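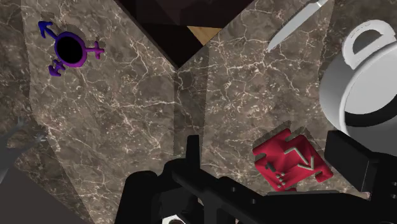

Elfriede Wegener
Visiting Lecturer, Materials and Interiors, Vutport School of Design

Week 5 handout: Stone, and things that would like to be stone

Please read this before Tuesday. Last year's group read it afterwards, and it showed.

Marble is limestone that has had a hard life. Heat and pressure, applied for longer than any of us will be asked to wait for a builder, turn the old shelly stuff into tightly packed crystals of calcite. The veins are the impurities: clay, iron, sand, whatever was lying about. Clients pay extra for these. Pure white marble is fairly dull to look at and also expensive, so you can lose both ways.

What you need to know for the site visit

Marble is soft as stones go. A steel knife will scratch it. Acid eats it, and by acid I mean lemon, wine, vinegar and most of the sprays sold for cleaning kitchens. The dull mark left behind is called an etch. It can't be wiped off, only polished out, and your client will ring you about it at 7 in the morning.

Sealing slows down stains. It does nothing for etching. Write that somewhere you'll find it again.

Matching

Slabs cut one after another from the same block have nearly the same veining. Open two of them like a book and the pattern mirrors across the join (bookmatching). Lay them all the same way up and you have slipmatching, cheaper and calmer. Lay them any old how and you have the lobby of the Dindell Hotel.

Always look at the real slabs before cutting. A 12 cm sample tells you about 12 cm of stone. Aroha McPhee will take you round the yard at Kohlhase, where they keep 300 slabs and one chair. Wear proper shoes.

Imitations

Painted marble is far older than the laminate kind, and people have been snobbish about it throughout. Done well it takes years to learn. Printed porcelain takes no years at all, but check how many different faces the maker offers: with too few, the same vein turns up again by the fridge. Engineered quartz resists lemon juice and dislikes hot pans.

For next week

Choose one stone surface in a public building and write 200 words on how it has worn. Touch it, if they let you. Look low down, where the mops go.

Reading: Stalik, chapter 15, skipping the poem.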